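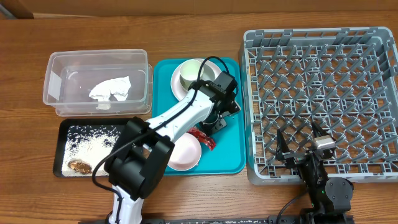 Can I set up my Jevivach pass at home, before I travel?
Setting it up at home is the best way to do it, and your travel days won't begin until the first time you tap on to a bus or ferry.

Section 2: Getting your pass ready

Welcome, and thank you for traveling with us! This section takes you from the little envelope that came in the mail to a pass that works on all 330 stops in the Bemanard network, including the harbor ferries and the long bus out along the coast. If you have used one of our older paper passes, please read it anyway. A few things have changed, and the part about ferries in particular has caught out some of our most loyal regulars.

Before you begin

Sit down somewhere comfortable with your phone charged and the envelope in front of you. You will need:

- the card itself, still attached to its letter
- the booking code printed under your name on the letter
- an email address you can open while you are away (a work address you only check from a desk will make life harder later on)
- 50 MB of free space on your phone, for the app and the offline map

Note: You don't need the app to travel. The card works perfectly well by itself, and plenty of people keep it in a coat pocket for the whole trip and never give it another thought. The app is simply a nice way to see how many days you have left and when the last ferry goes.

Adding the card

1. Open the Jevivach app and choose New Pass. If you are asked to allow location, you may say no for now and change your mind later under Settings.

2. Type in the booking code. It has letters and numbers mixed together, and the letter O is never used, so anything round is a zero.

3. Check the name on the next screen. It should match the ID you plan to carry, but a missing middle name is fine. If the name is truly wrong, stop and write to the pass desk before you go any further, as names are locked once the card has been added.

4. Hold the card flat against the back of your phone until you feel it buzz. On some phones the sensitive spot is near the top and on others it is closer to the middle, so slide the card slowly up and down if nothing happens right away. Thick cases get in the way, and so do other cards tucked into the case.

5. Choose your home stop. Visitors staying in the old part of Clarevport usually want Harbor Steps or Customs House. Pick whichever one is closest to your bed, and don't worry if you move hotels halfway through; you can change it as often as you like.

6. Tap Finish. A green check mark appears, and a copy of your pass is sent to your email.

Caution: Don't bend, punch, or laminate the card. We know it looks sturdy enough to hang from a keychain, and we have seen some very handsome homemade holes, but the antenna runs all the way around the edge and a damaged card can't be read.

Downloading the offline map

Coverage is good in town and then drops away quite suddenly once the bus climbs past the quarry. Please download the map while you are still on Wi-Fi.

1. From the main screen, open Map and then Save for Offline.

2. Choose Whole Network. The smaller town map is there too, but it stops just short of the Bergmann lighthouse, and that is where most people want to walk on their first free afternoon.

3. Leave the app open until the bar has filled. If you wander off to another app the download pauses, then picks up where it was when you come back.

4. Switch your phone to airplane mode and open the map again as a test. If the stops show their names, all is well.
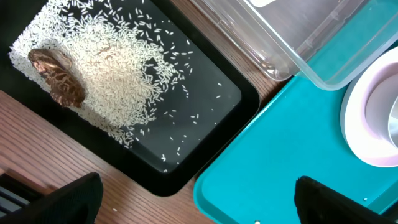

Fig. 2. Rice on a black tray, on a wooden tabletop.

Your first boarding

Tap the card on the reader beside the driver and wait for the tone. One tone means you are on your way and your first travel day has started. It runs until the last service that night, however late that may be, so an evening arrival does use up a day. If you land after dinner and your hotel is close by, you might prefer to walk or pay the single fare and save the day for something better.

Each pass covers one person. If two of you are traveling together you need two cards, even if both were booked under the same code, and each card has to be added to the app separately (one phone can happily hold both).

On the ferries, tap at the gate on the pier before you join the line. The readers on board are for crew use and won't open a day on your pass. Your tap at the gate stays good for two hours, which gives you plenty of time if the boat is full and you have to wait for the next one. After that, go back to the gate and tap again. You won't be charged another day for it.

Note: Travelers on their own are welcome to ask for the front seat on the coastal bus. It's a single seat next to the driver's window, it has the best view in Clarevport by a long way, and you don't need to reserve it. The drivers tend to be good company on that road, too, and will often call out a stop for you if you tell them where you are headed.

If something doesn't look right

No green check mark: close the app, open it again, and look under My Passes. The pass is often there already, and only the screen was slow.

The card is not recognized: take your phone out of its case and start again from step 4 of Adding the card.

Two low tones at the reader: the card was read but has no days left on it. You can add more in the app, or in cash at the Bemanard counter on the main pier, open from early morning until the last boat has left.

A lost card: choose Freeze in the app first, then visit the counter with your ID. Any unused days are moved to a new card while you wait.

Section 3 explains how to pause your pass between trips.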